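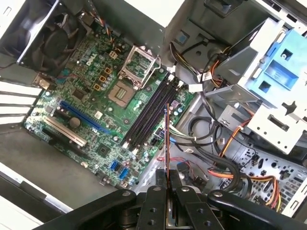 Home | Programs | Grantees | Reports | Contact

Filed under: Grantee Updates, Life Sciences

Tevura Project: six-month report to the Bernholm Fund

Submitted by Siv Nordin, Tuesday, December 16, 2025

We promised you a test that spots drug-resistant bladder infections in the time it takes to drink a coffee. We now have one that works in the time it takes to drink a coffee, go back for another and answer most of your email. The target stands. We are drinking faster.

Samples. The plan called for 300 by September. The clinic in Shen sent us 50 by then, all well labeled, and has since caught up. The delay was a consent form that went through 6 versions and came out very close to the first.

Lab work. Young-sook Kang has the new coating sticking to the test strips, even in humid weather, which the old one treated as a personal insult. False positives are down. False negatives are stubborn, mostly in samples with very low bacteria counts, and she wants to change the rinse step before we blame the chemistry.

Software. Ellunora, our strip-reading program, no longer mistakes a thumbprint for an infection. It still dislikes faint lines, and so do we.

Money. We are under budget on travel, having gone nowhere, and over on freezer repairs. We request permission to move $1,000 from the first to the second.

Next: a blind run on stored samples, then a draft paper. The title is already being argued over.

Contact us | © Bernholm Fund | Back to top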